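Color psychology in interiors

Color psychology in interiors is the claim that the color of a wall changes how people in a room feel or work. It is popular with paint sellers and office planners. The evidence is thinner than the sales talk.

Common claims

Blue is said to calm, red to excite, and pale violet to help with sleep. Most tests behind such claims are small and short — a person sits in a painted booth for 15 minutes and fills out a form. Few studies follow anyone for longer than a workday, and lighting is often left uncontrolled. A shade that looks gray at noon may look lavender by evening, so it is not always clear which color was tested.

Pale tints

Very light tints are sold as "restful," a word that is rarely defined.

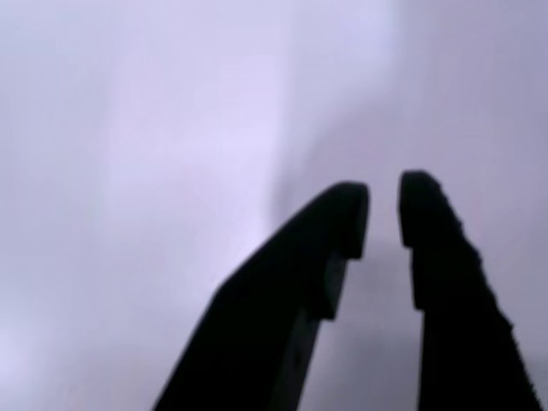

Yara Fakhoury objects that people do report liking pale rooms, and that liking a room counts for something. It may, but a preference is a weaker finding than an effect on sleep or mood.

Related articles
Accent wall
Color temperature
Lavender (color)
Placebo effect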